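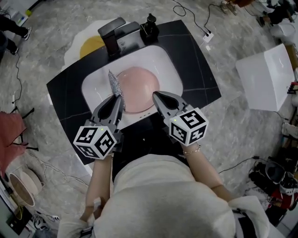
**Hanne Partanen** · 09/06/2023 · Hand-held grippers

Foil keeps sliding out of my left gripper — any ideas? I'm recording at the bathroom sink with a pair, marker cubes on top, green lights on, and the crumpled foil is the piece that drives me nuts. I get a decent pinch, tip it up, and a second later it's in the basin. The right one does fine with the same foil! I've wiped the pads on both and swapped the batteries (didn't expect that to help, and it didn't).

---

**Lenni Toivonen**

Sounds like pad wear to me. Mine got shiny near the tips after 19 sessions and foil was the first thing to go. Pull both pads, wash them in dish soap, let them dry overnight, then squeeze a strip of paper and tug. If it slips on the left only, put new pads on both sides of that gripper. One new pad against one old one closes crooked — ask me how I know. And check that the cube hasn't shifted while you've got the thing apart. I had to redo my calibration in February over one loose screw.

---

**groltent_6**

just squeeze harder

---

**Jenkins**

What Lenni said, but check the finger screws first. One of mine had backed out and the fingers met at the base with a gap at the tips. Took me up to 100 tries at a wad of foil before I looked. Snug them by hand, no power driver.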